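Jedbridge Bedding Notes – readme for the shared folder

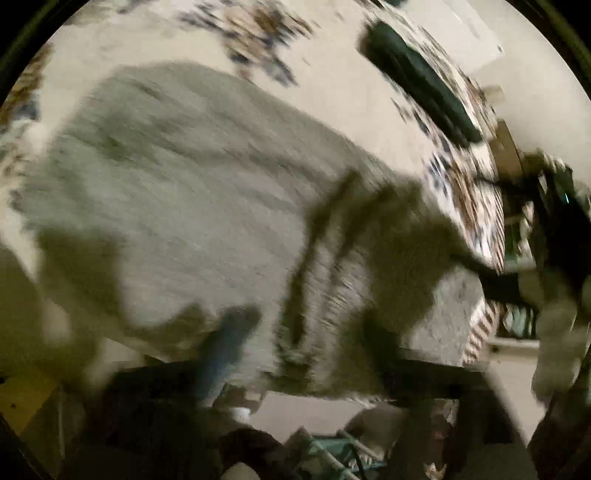

Last changed: Thursday, February 6, 2025 (Ottilie Haslinger)

What this is

Washing and drying records from the guest rooms at the Jedbridge house. Blankets, throws, quilts, sheets. One row per wash. Started as a paper list on the laundry door, typed up by Keerthana Poduval, then kept going as a spreadsheet. Covers July up to now, with gaps.

300 rows at the moment. A few are doubles, see Known problems.

Files

washes – the main table
items – one line per blanket or sheet set, with fiber and care label text
rooms – which item lives where (out of date, Ferenc has the new list)
old – don't use, kept for the dryer notes only

Columns in washes

item: short code, same as in the items file
temp: what the dial was set to, in Fahrenheit
spin: low, mid or high
dry: line, rack or tumble
minutes: dryer time only. Line drying is left blank, NOT zero
shed: 0 to 9, how much fluff in the lint trap. 9 is a full trap
who: initials
notes: anything goes

How shed is scored

By eye. Whoever empties the trap writes it down. Keerthana and Vinzenz scored the same loads for 2 weeks to compare and were mostly one point apart, Vinzenz always the higher one. Nothing was corrected for that. Filter by who if it matters to you.

Long-pile throws are scored after the first shake outside, before the dryer. This changed partway thru, older rows are after the dryer. Marked in notes as "post".

Known problems

– temp missing for most of July, the dial label had worn off
– doubles where two people logged the same load. Same item, same day, usually
– minutes over 90 are typos, the dryer stops at 90
– fiber is copied off the care label. Labels cut out = "unknown", please dont guess
– printed sheets: fading is only in notes, no column for it yet

Using it

Fine to copy for your own house or guest place. The Notodthorpe people already do, with their own codes, so do not merge the two tables without renaming items first. Say where you got it.

To do

Add a fading column. New rooms list from Ferenc. Seperate sheet for pillows, maybe.

Questions to Ottilie or Vinzenz Aigner. Changes to the items file go through Keerthana.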